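Keeping a small desk clear

I have worked at the same desk for years now, and for most of that time you could hardly see the top of it. Bills, a mug or two, the good scissors that everyone borrows – you know how it goes! What finally helped was giving each thing one home and being a bit stern with myself on a Wednesday evening.

1. Push the pencil cup right to the back

A mesh cup is my favourite sort, as the dust falls through and you can see at a glance what has sunk to the bottom. Stand it near the back edge, off to one side, so your elbow never meets it, and only keep in it the pens you really do reach for (mine had 14 dead biros in it, I'm ashamed to say).
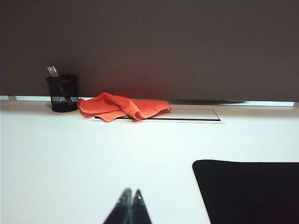 2. Keep a cloth within reach

A white top shows every crumb and every ring of tea, so I like to have a bright cloth lying out where I can't ignore it. Wring it out in warm water with a tiny drop of washing-up liquid, go over the whole top, and then buff it with something dry. My friend Consuelo does the back edge with an old toothbrush, and I must say hers is always spotless.

2459 shares | 8 comments

Contact | © Consuelo Moya & Carter Sandhu | Back to top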